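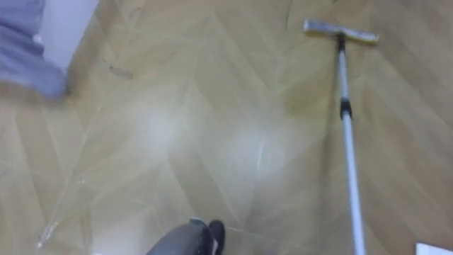 Tempo de leitura: 5 min

Ristetti abre showroom de pisos em espinha e ensina a limpar sem manchar

Loja na rua Cáceres recebe o público a partir de sexta-feira, com demonstrações diárias de limpeza com mop plano

A Ristetti, loja de revestimentos, abre ao público nesta sexta-feira o novo showroom da rua Cáceres, no bairro Gava. O espaço tem 200 metros quadrados e é dedicado a pisos com aparência de madeira, quase todos assentados em espinha, o desenho em zigue-zague que voltou aos apartamentos novos e às reformas.

A principal novidade é uma área reservada à manutenção. Durante o horário de funcionamento, os atendentes passam o mop plano no próprio piso da loja e respondem a dúvidas de quem já tem o revestimento em casa. Segundo a empresa, a pergunta mais comum no balcão deixou de ser o preço do metro quadrado e passou a ser como limpar sem deixar marcas.

O piso em tom claro, com réguas estreitas que vão do bege ao mel, foi escolhido para a área de demonstração. É o acabamento mais vendido pela loja, e também o que mais gera reclamações de manchas esbranquiçadas, sobretudo em salas com janela grande. Quando a luz bate de frente, aparece no chão qualquer resto de produto.

De acordo com a Ristetti, boa parte dessas manchas é resíduo de detergente. O produto usado em excesso forma uma película fina, que fica opaca em alguns pontos e brilhante em outros. Passar mais produto por cima aumenta o problema. A orientação é retirar o resíduo com pano de microfibra umedecido só em água, trocando a água assim que ficar turva, e depois voltar a limpar com a diluição indicada na embalagem do fabricante do piso.

A loja recomenda começar sempre pela limpeza a seco. Areia e poeira arrastadas pelo mop úmido riscam a superfície e se acumulam nas junções entre as réguas. Pode ser usada vassoura de cerdas macias ou aspirador com escova própria para piso duro, sem o rolo giratório ligado.

Na limpeza úmida, o pano deve estar bem torcido. Se pinga ao ser levantado, tem água demais. A demonstração é feita por faixas, do fundo do cômodo em direção à porta, de modo que ninguém precise pisar no trecho já limpo. Para quem tem piso em espinha, a dica é não tentar acompanhar cada régua: o mop segue em linha reta, no sentido do comprimento do cômodo, e faz a volta sem sair do chão.

O cabo telescópico também entra na conversa. A altura deve ser ajustada para que a pessoa trabalhe com as costas retas, com a ponta do cabo entre o ombro e o queixo. A trava precisa ser apertada antes do uso e conferida de vez em quando. Cabo que escorrega no meio da faixa costuma deixar marca de arrasto.

Outro ponto é a base. Panos gastos, com a borda felpuda ou amarelada, soltam fiapos e já não absorvem direito. A loja sugere ter 4 refis em uso, lavados sem amaciante, que reduz a capacidade de absorção. Em apartamentos pequenos, um pano costuma bastar para a sala. Em casas com animais, a troca deve ser feita a cada cômodo.

Vapor, cera, água sanitária e produtos à base de óleo ficam de fora. O vapor pode forçar a entrada de umidade pelas junções e a cera deixa a superfície escorregadia. No caso de piso de madeira natural, as regras mudam conforme o verniz ou o óleo aplicado, e a recomendação é consultar quem fez o acabamento.

O showroom funciona no térreo de um antigo depósito de tecidos, fechado havia alguns anos. A reforma manteve as janelas altas da fachada e refez o contrapiso, que tinha desnível entre a entrada e os fundos. A assentadora Vetow, contratada para a obra, instalou 2,592 mil réguas no térreo, incluindo as usadas nos recortes junto às paredes e aos pilares.

O desenho em espinha consome mais material do que o assentamento reto, por causa dos cortes nas bordas. A Ristetti pede que o cliente leve a planta do cômodo, ou pelo menos as medidas e a posição das portas, para que a sobra seja calculada já no orçamento. Também é importante informar de que lado entra a luz. O sentido do zigue-zague muda bastante a aparência da sala durante o dia, e depois de colado não há como virar.

Nos fundos da loja, o visitante pode comparar amostras soltas em painéis inclinados, com acabamento fosco, acetinado e brilhante. Os painéis ficam perto da janela para que os tons sejam vistos com luz natural. A loja empresta até duas amostras por cliente, mediante cadastro, com devolução em uma semana.

As demonstrações de limpeza acontecem às 10h e às 15h, com duração de meia hora, e não exigem inscrição. Quem tiver uma mancha persistente em casa pode levar uma foto no celular e, se possível, o rótulo do produto utilizado. Não há venda obrigatória de acessórios, mas o balcão oferece refis e cabos avulsos de várias marcas.

Nos primeiros dias serão distribuídos 600 folhetos com o passo a passo da limpeza, um por família. O mesmo texto ficará disponível para consulta no balcão quando os impressos acabarem.

A loja atende de segunda a sábado, das 9h às 18h. Há vagas para bicicletas na entrada lateral e rampa de acesso pela rua Cáceres. O estacionamento para carros, nos fundos, só começa a funcionar em dezembro. Até lá, a descarga de material será feita pela manhã, antes da abertura, e a calçada em frente ao portão poderá ficar parcialmente interditada nesse período.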